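Home Chapters Glossary Lab Sheets Index Next

Chapter 5
When the Grip Goes Wrong

Share 10 Comments 5

Few things teach you more about a robot than the day it drops something. At the Wunau repair shop in Flativcombe, a robot arm running a control program called Kodero was given a job that sounds simple: put processors into computer boards. It did the job well all through December. Then, one morning, it pressed a processor down while the part was sitting at a slight tilt, and a row of fine contacts in the socket was bent flat.

The arm did not stop. No alarm sounded. As far as the program knew, the fingers had closed, the wrist had moved down, and the job was done!

That silence is what makes this fault so wonderful to study. A crash is loud and easy to find. A quiet fault has to be hunted, and the hunt takes you through nearly every idea in this book – sensing, force, timing, and the way small errors add up. The shop's engineers first blamed the camera, then the tray, then the part itself. Each guess was sensible, and each was wrong.

The real cause was a worn pad on one finger. It let the part turn a little as it was lifted, and the force limit had been set at 100 newtons, far too high to notice a bad fit before the damage was done. Two small problems, each harmless alone, had met in the same second.

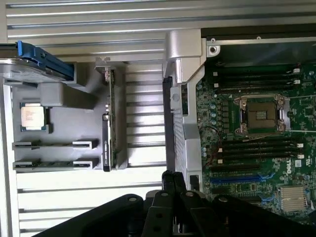

Think for a moment about how little room there is for error in this kind of work. A memory module forgives a clumsy start, and you can feel it line up with its slot. A processor socket forgives almost nothing. People who build computers by hand learn to lower the chip and let it settle, and they know right away when it hasn't. Can we give a machine that same sense of "wait, something's off"? We can, and you will do it yourself in Lab 5, using the Boychuk force sensor and a log of 2000 readings.

Before you read on, write down three places where you would have put a check in the shop's program. Keep the list – you will want it again in Section 5.2, where we open the log and start with the lift.

Previous Contents Next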